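Give the Small Parts Their Own Names

I watched all six episodes of Plander in February, two a night, and the actor I kept waiting for was Elsa Eklund. She plays the night cleaner at the Kravets clinic. In the credits of the first episode she is listed as "Cleaner." By the fourth she has more to do than the detective, and the credits still say "Cleaner."

I think television dramas should stop doing this. If a character speaks, the writers should give her a name, and the credits should print it.

The usual defense is that names confuse people. A viewer who hears a name expects to need it later. I accept that for a man who sells the hero a newspaper. It doesn't hold for Eklund's part. She finds the missing file, lies to the police and drives a dying man to the coast. Other characters call her "you" or "excuse me" for five hours. By the end the dialogue has to bend around the gap, and you can hear it bending.

Plander is set almost entirely at work, on wards and in break rooms, and the camera spends a lot of time on countertops and supplies. It looks closely at what people handle all night. The script doesn't look that closely at the people.

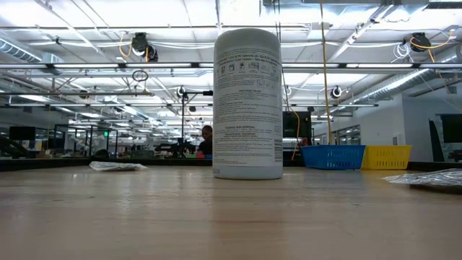
A wipes-style canister, with the storage and disposal directions on its label.

Compare Pirkura, which had a smaller budget and ran for only 2 seasons. It had a ferry crew of eleven and every one of them was named on screen, including the cook, who had maybe 20 lines in total. I still remember what he was called. I couldn't tell you the plot of the second season.

There is a practical side to this as well. Actors get hired off their credits. Eklund spent years in regional theater before this, playing to small houses in Plallik, a town of 3000. "Cleaner, six episodes" tells a casting director almost nothing about what she did here. A name would at least suggest a person with a storyline.

I have heard it argued that leaving her nameless is the point, that the show wants us to notice how little her bosses notice her. Maybe so. If that was the plan, one scene where somebody finally asks would have carried it. There is a good spot for one in the fifth episode, in the car, when the two of them have run out of things to say. He asks her to turn the radio up.

A second series has been ordered and Eklund is expected back. The writers have time to fix it.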